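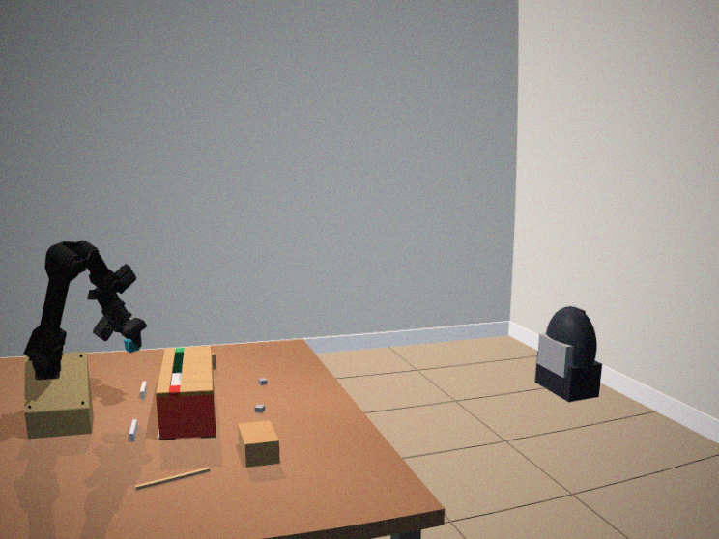
The table, reddish-brown, with arm.

Wostau Residents' Association
Minutes of the summer meeting, 19/06/2023

Present: the Chair, the Secretary, 20 members and a dog. Apologies were received from the Nakpan Road end, as usual in the form of silence.

1. Minutes of the last meeting
Agreed, after the word "shouting" was changed to "discussion" in item 4.

2. The footpath
The Secretary has written again to Cevex, who own the strip behind the garages, asking when the brambles will be cut. Cevex replied that the matter had been passed to the relevant team. The previous reply said the same and was signed by the relevant team. One member offered to cut the brambles himself. The Chair reminded him what happened to the fence last time.
Action: Secretary to write a third time, more coldly.

3. Bins
There was a long exchange on whether the new bin day is an improvement. Those whose bins are emptied thought it was. Members in Otar Close reported that the lorry goes past the end of the close slowly — as if thinking about it — and then leaves. It was asked whether the close is on the map. A member had brought the map. It is on the fold.
Action: Chair to ring the council and spell Otar.

4. Summer lunch
Up to 8 trestle tables can be had from the church hall provided they go back clean. The Secretary asked for it to be recorded that jam counts as dirt. A proposal to hold a raffle was carried. A proposal to hold a better raffle than last year's was also carried, with two against, both of whom gave prizes last year.
Action: all members to look in their cupboards for prizes and then look again.

5. Parking
Deferred, the Chair having noticed the time.

6. Any other business
A member asked whether the noticeboard key had been found. It has. It was inside the noticeboard.
The speed sign at the top of Nakpan Road is now facing the hedge. No action was agreed, though the hedge was thought to be well within the limit.

Next meeting in October, same room. Members are asked to bring their own mugs and take the same ones home.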